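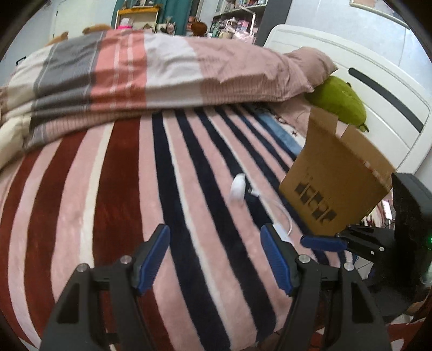 Plinatora

Accueil | Comptes rendus | Règlement | Contact

26 juil. 2024, par Plinatora

Compte rendu de réunion, colocation Ullus

Séance ouverte avec 20 minutes de retard, dans la chambre du fond. Le PV de décembre est adopté sans relecture, personne ne l'ayant retrouvé.

1. Le lit
L'assemblée constate que le carton ouvert est sur le lit. Le locataire de la chambre rappelle que le lit sert aussi à dormir. La couette, roulée au fond avec ses blocs gris, corail et rose, reste en place jusqu'à l'achat d'une housse. Devis Leung : jugé insolent. Le coussin vert en peluche est maintenu dans ses fonctions par 9 voix, procurations comprises.

2. La couverture rayée
Longue discussion. Une partie des présents la trouve gaie, l'autre demande combien de temps on peut fixer des rayures roses et bleu marine sans s'asseoir. Le pliage en quatre est adopté, dans le sens des rayures. La motion « en boule » est rejetée.
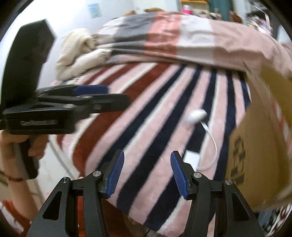

3. Le carton
Destination : le garde-meuble Irnow, box 19. Rien de fragile au fond, rien d'humide du tout. Le feutre pour l'étiquette est à acheter sur la caisse commune.

4. Divers
La question des taies dépareillées est reportée, comme en décembre. Séance levée faute de chaises.

Commentaires

mirabelle_k : Je demande un recomptage des procurations.

Box18 : Le coussin vert, c'est un fruit ou un légume ?

ancien_coloc : De mon temps on votait aussi pour la boule, et elle passait.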